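Open afternoon at Pevik — quick notes before I forget

Just back from Bernmont, typing this with my coat still on. Pevik had their February open afternoon and a few of us from the list went up. Good turnout. Parking terrible, as ever.

Main thing people came for: the hand-held grippers. You hold the thing yourself, squeeze, pick stuff up, put it down, and the recordings go toward teaching an arm to do the same. Finn Rieger ran the intro, 20 minutes, mostly without slides (thank you Finn). Then straight on to trying it.

Harder than it looks. Your wrist wants to do everything and the two fingers only open and close. Frauke Kleinschmidt got the hang of it right away, I did not. Round things roll. Small round things roll worse. Finn's tip — come in slow, get both pads level with the middle of the fruit, THEN close. Most of us closed too early and chased it across the table.

They want recordings from ordinary homes, with ordinary food, ordinary clutter. Jannik Böttcher showed us how they sort the takes afterwards. 199 in the current batch, 70 thrown out, mainly for going too fast. He was pretty frank about that. Detlef Harms asked whether the arm copes with a different tablecloth and the answer was "sometimes", wich got a laugh.

Also saw Closolel, their labeling tool. Looks fine, bit slow to load. Florian Hamel has a login if anyone wants to poke at it, ask him and not me.

Coffee at 2, cake gone soon after. Next visit is Ots, the warehouse people, date to follow once they anwser my mail. Sensible shoes for that one — it's all concrete and a lot of walking. Names to Frauke please, and say if you can take passengers.

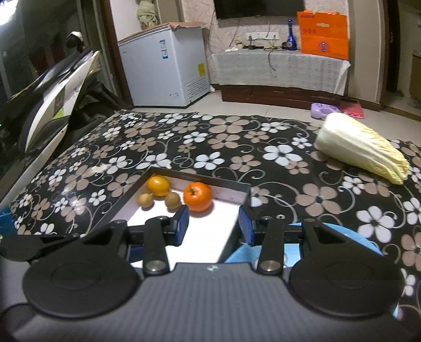
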